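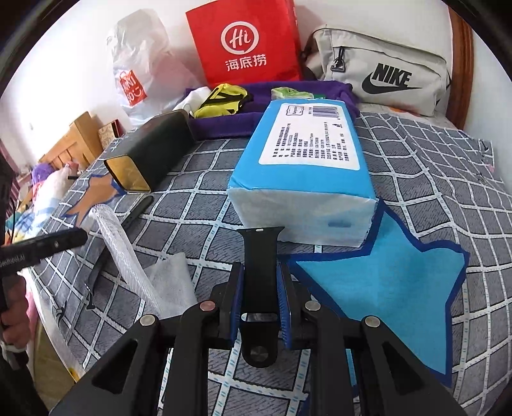 A black silicone watch band on a checked sheet.

I own more than six half-broken things and I'm keeping them all. My sister says buy new, it's cheaper, and sure, at the Gunbridge mall it usually is. But I wore my last watch for 13 years and swapped the strap twice, and I liked it better every time! Why are we so quick to toss stuff - and then go shopping for the same thing again?

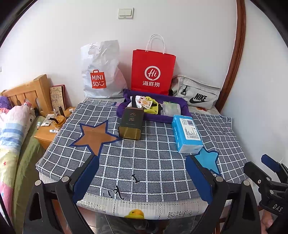 Eoin Nic Giolla wrote in to say I'm being sentimental, and that some junk is just junk. Fair enough, Eoin. I still think a shop that won't sell you a spare part doesn't deserve your money for a whole new one.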